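# Plastic bags: keeping the pile under control

Most kitchens have one bag stuffed with other bags, and it only ever gets bigger. Ours had reached the point where the cupboard under the sink wouldn't close. These are the habits that fixed it, and they don't take much time.

## Sort before you store

Empty the whole pile onto a table. Put the bags into two groups: ones you would use again and ones you wouldn't. Anything with a hole, a torn handle or a sticky patch goes in the second group. Shake out the rest over the sink. Receipts hide in the corners, and so do onion skins.

Check what your local store takes before you carry a load over there. Many drop-off boxes want clean, dry bags only, and compostable bags usually can't go in with ordinary plastic. Keep those apart from the start.

## Wash only the ones worth washing

Turn the bag inside out, wipe it with a soapy cloth, rinse it in cool water and hang it over a bottle or a wooden spoon to dry. Overnight is normally enough. Don't put a damp bag away, even a slightly damp one — the smell gets into all the others.

Bags that held raw meat or fish are not worth saving. Throw them out.

## Fold or stuff

Folding takes less room. Lay the bag flat, smooth it from the bottom toward the opening so the air gets out, fold it lengthwise until you have a strip, then fold up from the bottom in triangles. Tuck the last bit into the pocket. My neighbor Tymofii Shevchuk folds every bag this way and fits a winter's worth in a shoebox.

I only fold the sturdy ones. The thin ones go in an old tissue box, pushed in one at a time with the handles up so they pull out easily.
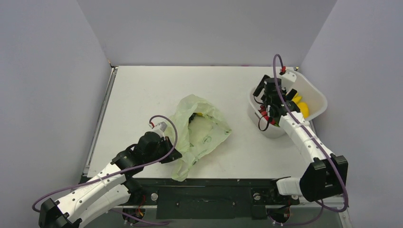 Thin bags are the hardest to deal with because they hold their creases and won't lie flat on the first try. Work on a clear stretch of table and start at the opening. With a flimsy green one that has bunched up like this, get a hand inside, open it out, and then pull the gathered end straight before you smooth anything. A bin at the side of the table, like the white one here, is handy for bags you've decided against. Press out the sides last.

## Set a limit

Choose one container and stop when it's full. We keep 7 folded bags in the kitchen drawer and 2 in the car, and anything over that goes to the drop-off on the next shopping trip.

Small produce bags can line a bathroom wastebasket or go around a paintbrush between coats. For the brush, squeeze out the air and close the bag with a rubber band around the handle. It will keep until the next morning.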